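Artificial cherry tree

An artificial cherry tree is a decorative imitation of a flowering cherry, usually with fabric blossoms attached to a trunk and thin branches. It is used in shop displays, at weddings and in small themed settings with painted walls.
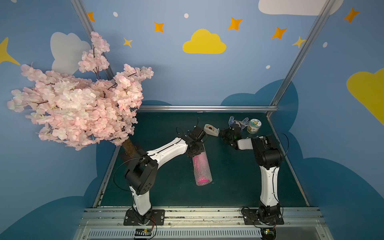 Sellers commonly describe the trees as "lifelike." The claim deserves some caution. Silk flowers in pale pink and near white can pass for real ones at a distance, but a short trunk under a very wide crown is a shape few living cherries take. Dark twigs left poking through the blossom help a little.

Upkeep

The trees are often sold as needing no care, a promise repeated in the Stillard catalog. Bukola Nwachukwu, who reviewed 12 tabletop models in June for the hobby newsletter Tipoki, disagreed. She found that dust settled deep in the layered petals and that 3 of the trees shed flowers when brushed. Her review did not say how long each tree had been on display, so the result proves less than it is sometimes taken to.

Settings

Painted backdrops with clouds and stars are a frequent companion. Some decorating guides trace this pairing to an old festival custom, but they cite no source. Vornbridge, a display supplier, lists 545 blossom items and offers no history for any of them.

See also: Silk flower; Stage scenery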